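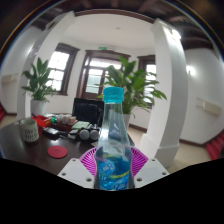
## 4. The lounge table

This section applies to the large dark wooden table in the Clasa lounge at Hovham. It covers the setting out of drinks, the arrangement of small articles, daily cleaning and the clearing of the table at the end of the day. Chairs and lighting are dealt with in Section 5.

The table has a glossy finish which marks easily. Persons responsible for the room should read the section in full before setting the table for the first time.

### 4.1 Before setting out

1. Clear the whole of the table top, including any papers left from the previous booking.
2. Wipe the surface with a soft, slightly damp cloth, working from the centre towards the edge.
3. Dry the surface at once with a second cloth. Do not leave it to dry in the air.
4. Check the room sheet for the day. The sheet is issued through Situvis and gives the times at which the lounge is in use.

**Caution:** Spray polish, glass cleaner and scouring pads must not be used on this table. If a mark remains after wiping, leave it and report it on extension 289.

### 4.2 Coasters

The round coasters are kept in the sideboard drawer. Red coasters are for drinks in use; the remaining coasters may be laid out flat at the end of the table for guests to take as they need them.

1. Place a red coaster at each position where a drink will be served.
2. Keep each coaster well in from the edge of the table, within easy reach of the seat.
3. Check the underside for grit before putting the coaster down. Grit will scratch the finish when the coaster is moved.
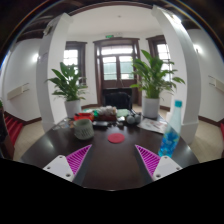
Coasters should be lifted when they are moved, and never slid across the table. A coaster that has become damp underneath is to be replaced and dried flat before it is put back in the drawer.

### 4.3 Bottles and mugs

1. Make sure that the cap of each bottle is fully closed before the bottle is brought to the table.
2. Wipe the outside of the bottle, paying attention to the base.
3. Stand the bottle upright on its coaster, with the label facing the seat.
4. Set the mug to the left of the bottle, leaving enough space between them for a hand to pass.
5. Where hot drinks are to be served, give the mug a coaster of its own.

Bottles should be held by the body when they are moved - not by the cap, which may have been left loose by the last person to pour. Opened bottles are not to be kept for the next booking.

**Note:** The patterned mugs belong to the lounge and should not be taken to other rooms. They are washed by hand. Chipped mugs are withdrawn and entered on the breakages list.

### 4.4 Small articles, papers and devices

Small articles are kept together towards the far side of the table so that the places in front of the seats remain free. Loose packets belong in the tray or the red container, and should not be stacked above the rim.

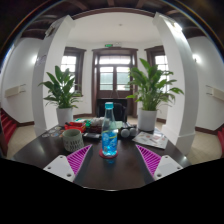 Magazines and printed papers should be placed to the right, away from the drinks. If space is short, remove the oldest issues first. Papers which appear to be personal are to be handed in at the Ó Dubhghaill desk in the entrance hall and must not be thrown away.

Electrical devices left on the table are to lie flat and clear of any bottle or mug. Any cable should run by the shortest route to the nearest edge, and should not cross a place where a person is likely to sit or walk.

**Caution:** Do not place a device on a damp coaster or beneath papers while it is charging.

### 4.5 Clearing the table

The table is cleared after the last booking of the day. Where there is a gap of over two hours between bookings, it is also cleared in the gap.

1. Remove papers and devices first, and put them on the sideboard.
2. Close all bottles and take them from the table one at a time.
3. Empty the mugs in the kitchen. They should not be emptied into one another at the table.
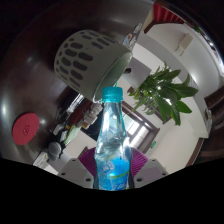
4. Collect the coasters, wipe both sides and return them to the drawer.
5. Put the small articles back in their containers and discard empty packaging.
6. Wipe and dry the table as described in 4.1.

### 4.6 Spillages

Blot the liquid with a dry cloth, starting at the outer edge of the spillage. Lift any coasters and papers nearby and dry the surface beneath them. If liquid has reached a device, switch off the supply at the wall before touching the device or its cable, and report the matter on extension 289.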